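Workshop & Home Repair > Cabinets and Furniture
Thread: Hinge screws pulling out of particleboard, refill or relocate?

pinerow
Joined: November
Location: Clerport

I have a run of Painemal base units, installed by the previous owner in 2000. The carcasses are melamine-faced particleboard and the doors hang on 95 degree concealed hinges. The mounting plates on the sink unit are letting go. The upper screws spin without tightening and the lower ones will hold for a few weeks if I leave them alone. The board is dry and has not swelled. The holes are simply worn.

As I see it, the options are:

1. Fill the holes with glue and hardwood dowel, then redrill.
2. Move the plates up the side panel into fresh board.
3. Use a larger screw in the existing hole.

The doors are heavy for their size. I would prefer not to move the plates, as the hinge cups in the doors are fixed and I would have to rebore those too. The desk in the same room has a top from the same supplier and I will be refitting the cabinet under it afterward, so whatever method I settle on gets used twice. 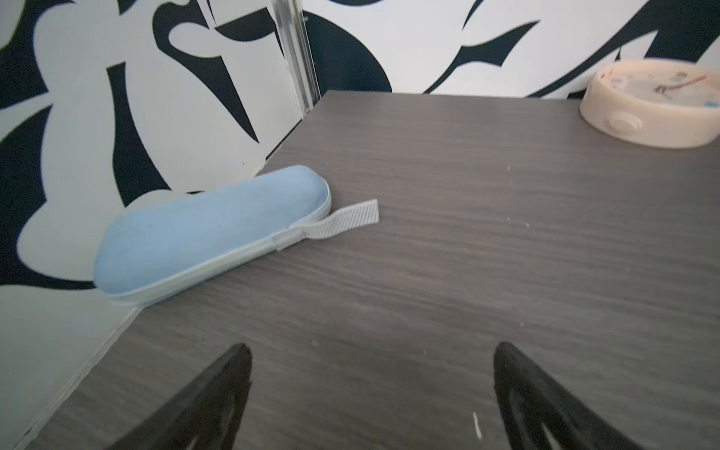
Desk top, corner end.

Has anyone had a dowel repair last more than a couple of years under a door that gets used daily?

kerf_and_rabbet

Dowel, yes. Drill the worn hole out clean with a brad point bit, glue in a hardwood plug, leave it 24 hours, trim it flush with a chisel, mark the centre and drill a pilot. The plug spreads the load over a much larger area of particleboard than the screw thread ever did.

Two cautions. A dowel glued into the face of the panel puts the screw into end grain, and screws hold less well in end grain than in side grain. It is still better than worn particleboard. If you have a plug cutter, cut face-grain plugs from maple scrap and you avoid the problem.

Do not use option 3. A fatter screw in crumbled board makes a bigger crumbled hole, and the head may not seat in the countersink of the plate.

dalmeny_dan

I disagree on option 3. Concealed hinge plates are commonly available for system screws, the short fat ones with a deep thread. They go into a 5 mm hole and they are designed for particleboard. If the old plates were hung on ordinary wood screws, the holes are probably smaller than that to begin with. Check before you start gluing anything.

kerf_and_rabbet

That only works if there is sound material left at 5 mm. The OP says the upper screws spin freely. Those holes are gone.

dalmeny_dan

Spinning freely in a small hole is still a small hole. Measure it. A drill shank makes a good enough gauge.

pinerow

Measured with drill shanks. The upper holes accept a 5 mm shank with noticeable slop. The lower holes do not accept it. So I may have a case for each of you. 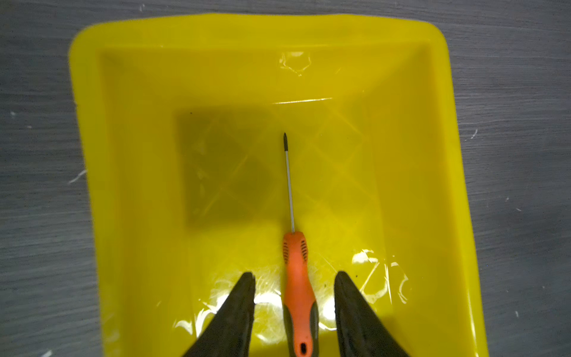
Maximiliano Ojeda

You should also look at how the screws were driven, as it affects how long any repair will last. Most plates I have pulled off units of that age were put in with a drill and no clutch. The thread cuts well on the way in, the head bottoms out on the plate, and the last half turn strips the board. The joint feels tight on the day. The damage is already done.

My procedure for particleboard is to drill the pilot, start the screw by hand, turn it backward until the thread drops into the existing groove, then turn forward. Stop when the plate no longer moves. No further. A hand driver with a Phillips tip that properly fits the recess will do. If the tip is worn it rides up out of the recess, you lean on it to compensate, and you lose the feel for the point at which the screw is snug.

I also use a Sinow torque handle at work for anything we assemble in quantity. It is useful for consistency. For one kitchen I would not buy it.

For the upper holes, plug and redrill. For the lower ones, try the system screw. Mixing the two on one plate is fine provided both heads sit fully in the countersinks.

hexcentric

Why is everyone still fitting Phillips? I replace them all with Robertson as they come out. The driver stays in the screw, you can work one-handed inside a cabinet, and you can get them out again ten years later.

Maximiliano Ojeda

Cabinet hinge hardware usually ships with Phillips or Pozidriv, and many of the adjustment screws on the hinge arm are one or the other. You will need that driver regardless. I agree Robertson is the better recess for the plate screws if you can find the right head profile. The pan heads I see in shops stand too high and foul the hinge arm.

hexcentric

Flat head number eight, not pan. They seat properly in every plate I have tried.

dalmeny_dan

Also check that it is not Pozidriv. The extra tick marks between the slots are easy to miss under old grease. A Phillips tip in a Pozidriv screw will turn it, badly, and then you have a damaged recess on top of a stripped hole.

pinerow

They are Pozidriv. I had been using a Phillips on them. That accounts for the state of the heads.

Next question is glue. I have yellow carpenter's glue and a two-part epoxy on hand. The melamine face will obviously not take either one, but the core is exposed once the hole is drilled out.

kerf_and_rabbet

Yellow glue. It soaks into the core and binds the loose chips around the hole. Brush it onto the walls of the hole as well as the plug. Wipe the melamine with a damp cloth before the glue skins over.

northshore_joinery

Epoxy for a sink unit, in my opinion. Ordinary yellow glue softens if it stays wet, and sink bases eventually get wet. Thin the first coat slightly by warming it so it penetrates, then follow with a thickened batch. It costs more and takes longer. I have seen too many yellow glue repairs under sinks fail after a slow trap leak.

kerf_and_rabbet

If the trap leaks long enough to affect the glue, the particleboard has already swelled and the unit is scrap. Epoxy around the plug does not save the panel.

northshore_joinery

A minor leak at the front corner will not scrap a side panel. We will not agree on this one. 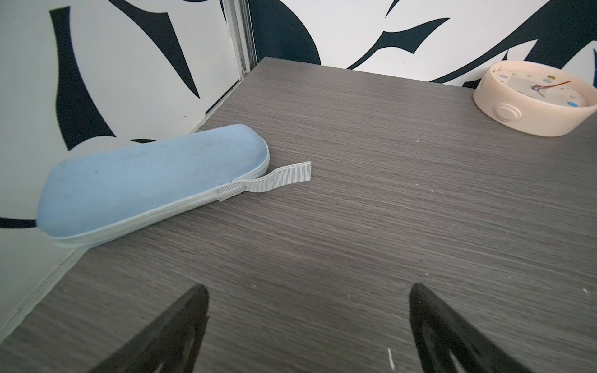 loggerhead_bay

Whichever glue you pick, deal with the chips before you deal with the adhesive. Particleboard drills to a fine powder and the powder lines the hole, so the glue bonds to the powder and leaves the wall of the hole untouched. I run the vacuum nozzle right beside the bit and then clear the hole with a dry artist's brush. I also lay the plates and plugs out on a dark grey laminate top with a wood-grain finish, where the pale specks of dust stand out and I can tell when things need a wipe. On a white top I miss it. Same precaution with the plug: a quick brush off before glue.

For depth, put tape on the bit. Going through the far face of a side panel is an easy mistake with a brad point, and the point breaks through well before the flutes do. Leave at least 2 mm of board behind the tip.

dalmeny_dan

Seconding the tape. A stop collar is better if you have one in the right size, but make sure it cannot mark the melamine.

pinerow

Plan as it stands: drill and plug the uppers with maple face-grain plugs, system screws in the lowers, Pozidriv throughout. Yellow glue on the desk cabinet, epoxy on the sink unit. I have no plug cutter, so that is on the list for the hardware store. I will unhang the doors tonight and see how the rest of the holes look.

kerf_and_rabbet

Label the doors and note the positions of the adjustment screws before you take anything off. It saves a lot of fiddling on the way back.

hexcentric

Masking tape on the inside face, top edge. And get the tapered plug cutter over the straight one. The plug seats tighter and the glue line nearly disappears.

northshore_joinery

Glue line is irrelevant under a hinge plate. The tight fit is a fair point. Post back with how the other units look, the pull-out on the drawer side is often worse.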